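What Is a Souvenir, and How Does a Holiday Town Work?

Have you ever come home from a trip with a fridge magnet, a pencil with a funny rubber on top, or a stick of rock so long it wouldn't fit in your bag? Then you've bought a souvenir! The word comes from French, where it means a memory, or to remember. So when you buy a little snow globe, you're buying a memory you can hold in your hand (and shake).

Let's find out where these things come from, who makes them, and how whole towns manage to look after thousands of visitors and then go quiet again in winter.

People have been doing this for ages

Souvenirs are very, very old. In the Middle Ages, people walked for weeks to visit famous churches and holy places. These travellers were called pilgrims. When they got there, they could buy a small metal badge and pin it to their hat or cloak. Each place had its own design, and a shell was one of the best known. If you met somebody on the road with a hat full of badges, you knew they'd walked a very long way!

Later on, trains came along and suddenly lots more families could get to the seaside for a day. They wanted something cheap and cheerful to take home, so shops sold china cups with the town's name painted on, boxes covered in seashells, and picture postcards. Postcards were a bit like text messages. You could scribble "Weather lovely, Tom fell in the harbour" and pop it in the post.

Let's visit Drivach

Drivach is a small town at the end of a long lake, with mountains on both sides. In winter it has one bakery open, one café and plenty of ducks. Then May arrives, the boats go back in the water, and the visitors start to come.

On the main street there are 33 shops, and 18 of them sell something for visitors. Some sell walking boots and maps. Some sell fudge (the lemon one is amazing). And one of them, Breathnach, sells only things made by people who live in the valley.

Who makes the things in the shop?

Look at the bottom of a souvenir and you'll often find a label telling you where it was made. Lots of souvenirs are made in big factories, sometimes on the other side of the world. A machine can make a great many key rings in a day, and they can all be exactly the same apart from the name printed on them. That keeps the price low, so you can buy one with your pocket money.

Handmade things are different. A potter might make a mug on a wheel, leave it to dry, bake it in a very hot oven called a kiln, paint it with glaze and then bake it again! It takes days. If you line up three handmade mugs you'll spot small differences: a fatter handle, a wobblier stripe, a drip of blue that ran a bit too far. Those differences are part of the fun.

At Breathnach you can find:

Woolly hats knitted from the wool of valley sheep
Wooden spoons carved from fallen branches
Candles made with beeswax, which smell a little bit of honey
Tiny felt ducks, in honour of the real ones

Where does the money go?

Good question! Imagine you buy a felt duck for 15 coins. Some of those coins go to the person who made the duck. Some go to the shop, to pay for the lights, the rent and the wages of the person at the till. And some go to the government as tax, which helps to pay for things like roads and schools.

It doesn't stop there. The duck maker might spend her coins at the bakery. The baker might spend them on getting his bicycle mended. The same money keeps moving round the town, from hand to hand. Grown-ups have a name for all this buying and selling: they call it the local economy.

Where does everybody sleep?

If you live in Drivach, that's easy, you sleep at home. But visitors need beds! Some towns have giant hotels. Others have guest houses, where a family rents out a few spare rooms and cooks you breakfast. There are campsites too, and holiday flats where you do your own cooking (and, sadly, your own washing up).

On the busiest night of last summer, Drivach had 549 visitors staying over. Think of all those pillows! Think of all that toast! Somebody had to wash the sheets, deliver the milk, empty the bins and find the lost teddies. Looking after visitors is called tourism, and it gives people all kinds of jobs: cleaners, cooks, bus drivers, boat captains, guides, lifeguards and ice cream sellers.

Some visitors stay in one room with a kettle, and others rent a whole place with pictures on the walls and doors to explore. Half the fun of arriving is running round to see what's behind each one and bagging the best bed.
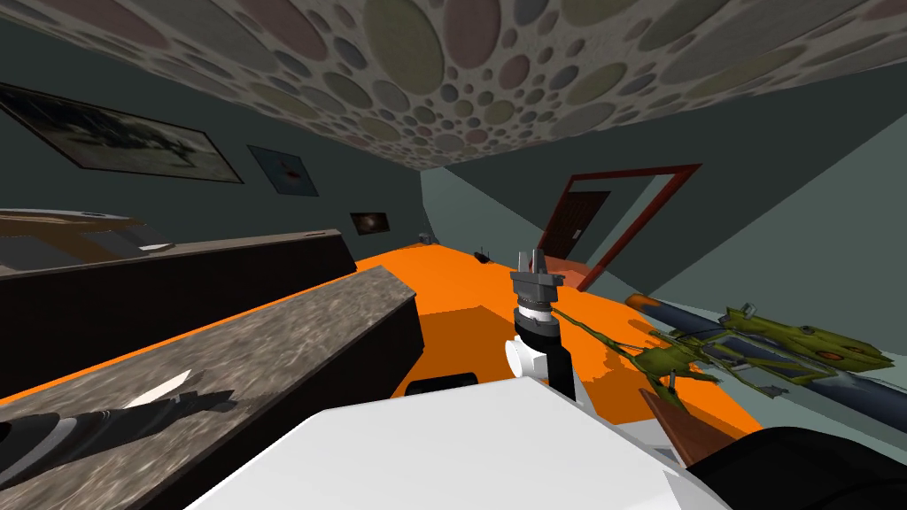

Can a town have too many visitors?

Yes, it can. Brurnmont, further up the mountain, has a beautiful waterfall and only one narrow road. On hot days there were so many cars that the school bus got stuck. People stepped off the path to let each other by, and the wild flowers at the side got squashed.

So the town tried something new. Visitors now leave their cars at the bottom and ride up on a little bus called the Rornetti. It's bright yellow and it has a bell! The path has a low rope along it, and the flowers are growing back.

How to be a brilliant visitor

Stay on the path, even when the muddy bit looks exciting.
Take your litter with you if the bin is full.
Learn how to say hello and thank you in the language people speak there.
Leave living things, and shells with somebody still inside, where you found them.
Ask before you take a photo of a person or their house.

Make your own souvenir

You don't have to spend anything at all. Find an empty jam jar with a lid and wash it out. On your next day out, collect small flat things such as bus tickets, a leaflet or a paper napkin from the café. At home, write the name of the place on a strip of paper and stick it to the jar, then put your treasures inside. Draw a tiny picture of the funniest thing that happened and add that too.

Words to remember

Souvenir: something you keep to remind you of a place
Pilgrim: a person who travels to a holy place
Kiln: a very hot oven for baking clay
Tourism: the work of looking after visitors
Local economy: all the buying, selling and working that goes on in one area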